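2021-09-20

Back aboard after the longest gap since we bought her, and I'm writing this at the chart table with the kettle on and a blanket round my knees, because the heater has gone on strike again. Pandus looks well, considering. A bit green along the waterline and a great many spiders under the sprayhood, but the bilge was dry as toast and the batteries had held up, so I mustn't grumble.

I meant to spend today sorting the anchor locker and instead I spent most of it thinking about money. The berth at Strazds has gone up again. The letter was in the pile at home and I put off opening it until this morning, which was silly of me, as it came in July. It's 1,029 for the winter now, up from 939, and that's before electricity. I don't really begrudge it. The pontoons have been mended, the showers are hot, and where else would I look out of the window and see a heron?

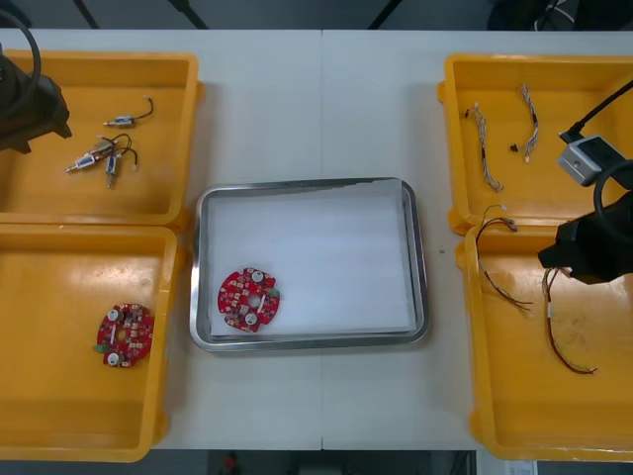 Still, it all adds up, and there's the standing rigging to think of. It was old when she came to us and it has had several hard seasons since. I had the quote from Sovico read out to me over the phone while standing in the rain by the water tap, and had to ask for the figure again. 2,000, if they can do it with the mast up, and more if it has to come out. I said I'd ring back. I walked twice round the boatyard, looked at everybody else's rigging (most of it worse than mine!) and came back no wiser.

The sensible thing would be to have the mast out, do the rigging and the masthead light and the wiring all in one go, and be done with it for ten years. I know that perfectly well. I've known it since spring.

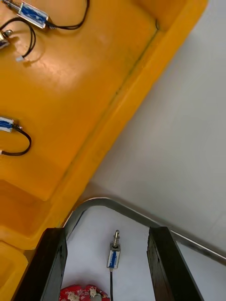

After lunch, which was soup and the heel of the loaf, I took the genoa off. There was hardly a breath of wind and for once it came down like a lamb, and I had it flaked on the pontoon and bagged before the tide turned. The stitching on the sacrificial strip is going along the foot. I'll do it myself over the winter on the dining room floor, as I did last time, and there'll be bits of thread in the carpet until Easter.

The sheets want washing too - they've gone as stiff as coat hangers. I've brought the big bucket up for that and shall do them tomorrow if it's bright. 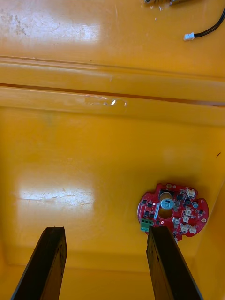
A lovely long chat this afternoon with the couple on the ketch two berths down, who have been all the way round the islands and came back brown and thin and very pleased with themselves. They had fog for days on end and say they'd never go again without a proper instrument display. They've got one of the Prindanent ones and I was shown every single page of it, including the tides, while my tea went cold. I came away rather wanting one.

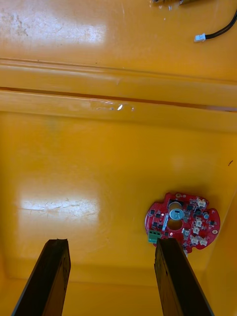 My own depth sounder has been playing up since the summer, blinking and then showing dashes just when I'm creeping over the bar. I've cleaned the connections and I've talked to it kindly. The next step is to have the back off it, and I do dread that, as I'm never sure what I'm looking at once I've got as far as the circuit board. A roundish red one like that, lying flat in its orange-yellow tray, looks such a tidy little thing, and I expect mine will be brown and furry with salt. If it's past saving I shall go back to the lead line for the rest of the season, and very good for me it'll be.

Kettle's boiling. I'll ring Sovico in the morning and ask what they'd want for the mast out.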